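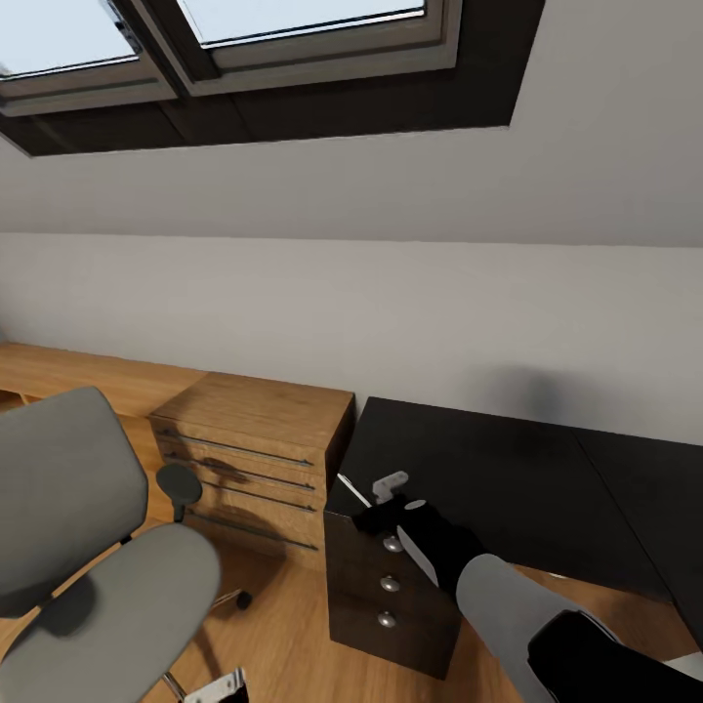 HARDWARE / FIELD TEST

Two Hands for a Room That Doesn't Exist

I spent most of August trying to get a robot to open a drawer. The drawer was simulated, the robot was simulated, and so was the chair it kept bumping into. The headache was mine.

The job sounded modest. A small shop called Ernunwood, which builds software for testing robots before anybody pays for one, let me loose in its home office setup with two grippers, a wrist camera and permission to break things. I had to find out which gripper a sensible person would pick for household work. I had been told to allow an afternoon.

The office is a loft, with a skylight in the slope of the ceiling and enough pale oak to make you want to take your shoes off. There are two kinds of drawer in it, and whoever planned the place either thought hard about robot testing or had mixed feelings about furniture. The oak unit has long slim bar handles. The dark desk has a pedestal with little round silver knobs. A person goes from one to the other without noticing. A robot has to start its whole life over.

The first gripper was the Cikusen, a parallel jaw type, meaning that two fingers slide toward each other and away again and that is the extent of its personality. The second was the Barros, which has fingers that curl a little at the tip and a manual that curls a good deal more. Both bolt onto the same arm. Both are run by the Nemum controller, a piece of software with a calm blue start button and a wide vocabulary for refusing to start.

I gave each one the same list: go to a drawer, take hold of it, pull it open, push it shut. By the end I had logged 1,158 attempts with the Cikusen and 1,509 with the Barros. The gap between those numbers has no scientific meaning. I left the Barros running over lunch.

On bar handles the Cikusen is very good. It comes in level, closes, and pulls, and if it arrives a little too far to one side there is plenty more bar to hold. It opened the oak drawers 87 times out of the first hundred tries, and a good share of the misses were my fault for typing a height in the wrong box. The Barros managed 70. Its curling tips liked to hook under the bar, which looks clever, and then stay hooked under the bar when it was time to leave, which looks like a dog with a stick.

Then came the knobs, and the Cikusen lost its composure. A knob is a small domed thing with nowhere to rest your weight. Two flat fingers have to meet it dead center or they squeeze it out like a watermelon seed. Again and again the jaws closed beautifully on the air beside it. The controller, which judges success by whether the fingers have stopped moving, congratulated us.

The Barros took its revenge. Those same tips wrapped behind the dome and held, even when the approach was sloppy. It opened the top drawer, then the middle one. The bottom one is a matter for the arm, which has to fold itself down low next to the desk and would clearly prefer to be asked for something else. Here the fancier fingers bought me nothing. If your elbow is in the wrong place, it doesn't matter how nice your hands are.

That was the lesson I kept relearning. I had come to compare grippers, and I spent most of my time on everything behind them. The office chair, for instance. It has a broad gray seat and padded armrests, and in a real home you would shove it aside with your hip. The arm has no hip. It has a planned path, and when the path goes through an armrest, it stops and files a complaint. On one long Wednesday I moved the chair back and forth so many times, by typing numbers into a table, that I began to resent it as if it had weight.

The camera deserves its own paragraph of grumbling. Looking out from the wrist sounds like a good idea, and for the last inch of a reach it is. For everything before that, you are trying to find your way across a room with your face pressed against the carpet. Point it at oak furniture standing next to more oak furniture and the world turns into toast. I had edges I couldn't find, and a cabinet base I took for a shadow. The software took it for open space, with more confidence. 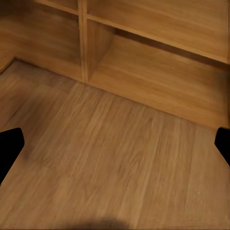
Between the fingertips: open jaws, oak in front, oak behind.

I tried fixing the view in the usual ways. Turning up the lighting made the pale parts paler. Raising the camera gave a better look at the furniture and a worse look at the fingers. Tilting it gave me both, at an angle that made me slightly seasick. In the end I used a second camera, well back from the action, to get the arm to the right neighborhood, and let the wrist camera take over once the drawer was close. It's the oldest trick there is, and I should have started with it. I'd been hoping to be the one who didn't need to.

The Nemum controller came out of all this better than I expected. It is fussy, but it is fussy the same way every time, and after a week I could predict its objections. It has one setting I came to love, called soft close, that lets the fingers shut slowly and stop at the first touch. With soft close on, the Cikusen's record with knobs went from embarrassing to merely poor. With the Barros it made no difference I could measure, though the motion looked politer.

I should say something about trusting any of this. Simulated drawers don't stick in damp weather. Nobody has stuffed them with old chargers until the back one jams. Simulated knobs don't work loose. Ernunwood lets you add friction, and I did, by guessing, then guessing higher. The ranking held up under my guesses. Whether it would hold up against the drawer in my own kitchen, which has to be lifted, jiggled and spoken to, I wouldn't care to promise.

So which one would I buy? For an office full of bar handles, the Cikusen. It does one thing, it's easy to set up, and when it goes wrong you can tell why. For a mixed house, and most houses are mixed, the Barros, provided you have the patience to teach it how to let go. I did get there with it. The answer was to back the wrist off a touch and open the fingers before pulling away, and it took me two days to think of it.

I still have access to the loft until the end of the month. There's a bottom drawer in there I haven't opened.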